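Category: Student Projects > Robotics & Control Software
Reading time: 5 min

Slip Happens: A Grasp Controller for Soft Objects

Final report, Warnthorpe robotics software course

What we set out to do

Our team's arm came with a gripper driver that knows two commands, open and close. That works fine for wooden blocks. Give it something soft and it squeezes until the motor current hits its limit, which flattens the object and wrecks any estimate of where the object is afterward. We wanted a controller that closes gently, decides for itself when it has a good hold, and keeps checking that hold while the arm moves. We also wanted to use only what was already on the arm: motor current, finger position and the wrist camera. No force sensors, no extra wiring.

We named the package Pokalo (the name was free and it's fun to say). It has three parts that talk to each other over a small message bus: a camera node, a grasp node and a motion node. The first version was all one script, and it was awful to debug. Splitting it up took most of March and was worth every evening.

How the grasp node works

The grasp node is a state machine with four states: approach, touch, settle and hold. During approach the fingers close at a steady speed. When the current rises above its free-running level for long enough, we move to touch, and the speed drops. In settle, the controller stops asking for a position and starts asking for a current, stepping it up a little at a time. After each step it waits and looks at how far the fingers moved. A stiff object stops moving right away. A stuffed one keeps giving for a while, and the steps have to be smaller.

The part we're proudest of is how it decides to stop stepping. We fit a line to the last few finger positions and compare the slope against a threshold. If the slope is small, we go to hold. Our first try used the raw difference between two readings, and the encoder noise made it jump to hold way too early – the toy would be hanging by a pinch of fabric. The line fit cured almost all of that.

What the camera node adds

Current can tell you that you are touching something, but it can't tell you that the thing is sliding. For that we track features between the fingers. The node crops a region of the wrist image, finds corners in it, follows them from one image to the next and reports the median motion. An object held well moves with the gripper, so in the wrist view it should stay put while the background goes by. If the median motion in the crop goes over 2 pixels for several images in a row, the node publishes a slip warning and the grasp node adds one current step.

Plain fabric is the hard case. There is almost nothing on it for a corner finder to grab onto. Our best test object by a mile was the plush Heinz ketchup bottle, with a big patch of stitched black letters on all that red. The corner finder loves those letters! The catch is that a finger can get in front of the label, so some corners belong to the gripper and not to the toy. Those corners never move, and they drag the median toward zero just when we need it to be honest. We now mask out the fingers using a shape computed from the finger position, with a margin so that the soft edges don't sneak in.

The background causes trouble too. Behind the toy in our setup there is a dark panel next to a very bright surface, and the border between them gives strong corners. With the crop too wide, the tracker happily followed those and called it slip every time the arm moved. Auto exposure made things worse by shifting the brightness of the whole image, so we lock it before the approach starts.

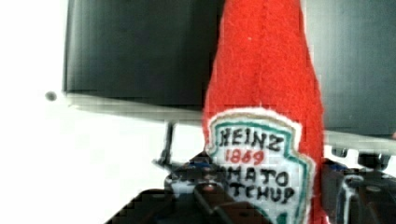 Tests and results

We ran 84 grasps with the full system. Each trial was a grasp, a lift, a sideways move and a return to the starting pose. We counted a trial as a success if the object was still held at the end and the controller had never hit the current limit. By that rule, 19 trials failed. Most of the failures came from objects with no printed or stitched detail, where the camera node had too few corners to say anything useful and simply stayed quiet. A few came from a bug in which a late camera message was treated as a fresh one. We found it by replaying the logs, fixed it and left the original results as they were.

Replay turned out to be our favorite tool. Every message gets a time stamp and goes into a log, and any node can be run against that log on a laptop with no arm attached. We kept the last 1000 messages in memory as well, so the person at the keyboard could dump them the moment something looked weird. If you're starting a project like this, write the replay tool first. We wrote it halfway through and then wished we had it for the first half.

Motion node

There isn't much to report for this one. It takes a list of waypoints, smooths the path and limits the acceleration. We did add one rule: when a slip warning comes in, the arm slows down until the grasp node reports hold again. Slowing down helped more than we expected, and on some objects it stopped the warnings before the extra current step had any effect.

What we would do next

The threshold for the slope fit is still set by hand. It should come from the first contact, where the current curve already gives a hint about stiffness. We'd also like the camera node to say "I can't tell" when it has too few corners. Silence and "no slip" look exactly the same to the grasp node right now – that's a design mistake and it's ours. After that, we want to try following the cloth texture directly on plain objects, though we don't know yet if the wrist camera is sharp enough up close.

The code, the logs and the settings file for each trial are in the course archive under Pokalo. The replay tool has its own folder and runs without the rest.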